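In Praise of the Slow Sock

The Hastthorpe robotics club used to build machines that threw things. I judged there for years and have the shin to prove it. This year the students voted to do laundry, and a certain kind of parent is disappointed.

I am on the side of the laundry. A ball is the same ball every time you pick it up. A child's clothes, once dropped, become a different object -- ask anyone who has tried to find the armhole.
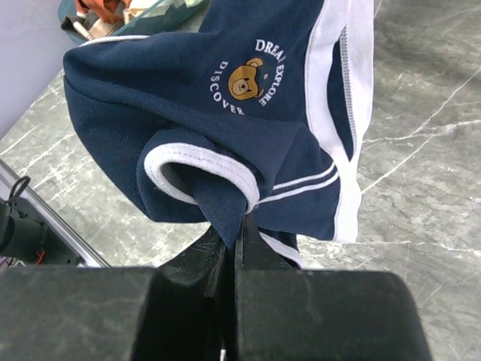
Yu-na Tak wrote in to say that her son gave 400 hours to this last season and still leaves his own shirts on the stairs, and could the club perhaps automate that.

Point taken. I never claimed it builds character. What it builds is a tolerance for being beaten by cotton, and I would put that ahead of most trophies. Shewit Ayele keeps the club's log, which stood at 632 attempts when I last looked, and the entries read like letters home from a long siege. "Sleeve again," says one from January, in full.
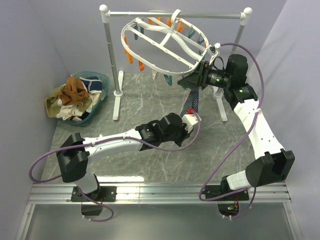 The regional contest at Clistance, meanwhile, still gives 40 points for speed and none for patience. I have asked them to change this. They replied very quickly.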